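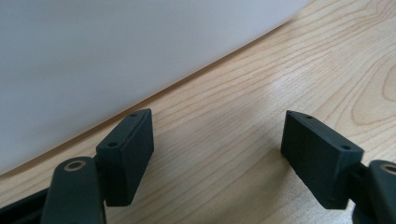 Le bois garde la trace de la vie de l'arbre. Quand on regarde de près le dessus d'une table, on voit souvent des lignes un peu plus foncées que le reste. On les appelle les veines, ou le veinage. Sur une table en bois clair, elles sont couleur fauve ou brun léger. Elles avancent côte à côte en longues bandes un peu courbes, puis, à un endroit, elles font une boucle, avec des ovales les uns dans les autres. On dirait les courbes d'une carte de montagne.

D'où viennent ces lignes ?

Un arbre grossit chaque année. Juste sous l'écorce, il fabrique une nouvelle couche de bois. Au printemps, il a beaucoup d'eau et il pousse vite : le bois est clair. En été, il pousse plus lentement : le bois est plus serré et plus foncé. En décembre, dans nos régions, il se repose. Une bande claire et une bande foncée, cela fait un an. Sur une souche, on voit des ronds, les cernes. Un tronc qui a 15 cernes a donc 15 ans.

Pourquoi des lignes et pas des ronds ?

Tout dépend du sens de la coupe. Si on scie le tronc en travers, comme un saucisson, on voit les ronds. Si on le scie dans la longueur, on coupe les couches autrement et on obtient des bandes. Comme un tronc n'est jamais tout à fait droit ni tout à fait rond, la scie traverse certaines couches de biais. C'est là que se forment les ovales et les pointes. Les menuisiers parlent de « flammes ». Quand une branche partait de cet endroit, il y a aussi un nœud, et les lignes passent autour.

Une table, est-ce toujours une grosse planche ?

Non. Certaines tables sont en bois massif. D'autres sont recouvertes d'une feuille de bois très mince, le placage, collée sur un panneau. Dans l'atelier Durán, on découpe des feuilles plus fines qu'une pièce de monnaie. Il en faut roughly 10 empilées pour faire l'épaisseur d'un petit cahier. Il existe aussi des panneaux où le dessin du bois est imprimé. Pour les reconnaître, on cherche deux endroits où le dessin est exactement le même.
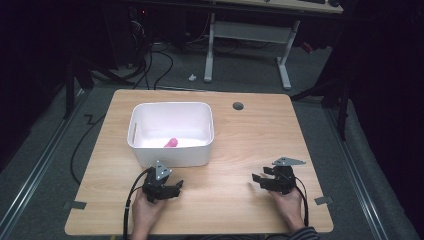 Un plateau de table peut aussi être percé. Le trou rond que l'on trouve près du bord, au fond de certains bureaux, s'appelle un passe-câble. Il sert à faire descendre les fils de la lampe ou de l'ordinateur. On le perce avec une scie cloche, un outil en forme de gobelet avec des dents. Un anneau cache ensuite le bord coupé.

Pourquoi le bois brille-t-il un peu ?

Le bois nu boit l'eau et se tache. On le protège donc avec de l'huile, de la cire ou du vernis. Le vernis fait une peau transparente. Si elle est bien lisse, elle renvoie la lumière et on voit un reflet. À l'endroit du reflet, les veines semblent plus pâles. Il suffit de bouger la tête pour les retrouver.

À faire à la maison

Prends une feuille de papier fin et un crayon gras. Pose la feuille sur une planche brute, jamais vernie, et frotte doucement avec le côté de la mine. Les bandes de bois dur ressortent souvent en foncé. Essaie sur 4 morceaux de bois différents et écris le nom de l'arbre au dos, si tu le connais.

Les mots à retenir

Cerne : couche de bois fabriquée en un an.
Placage : feuille de bois très mince, collée sur un support.
Passe-câble : trou où l'on fait passer les fils.

Mis en ligne le 12 févr. 2012

Partager (15) Commentaires (4)
Rechercher dans Lellumen OK
© Lellumen, les explications pour les enfants - Nous écrire - Haut de page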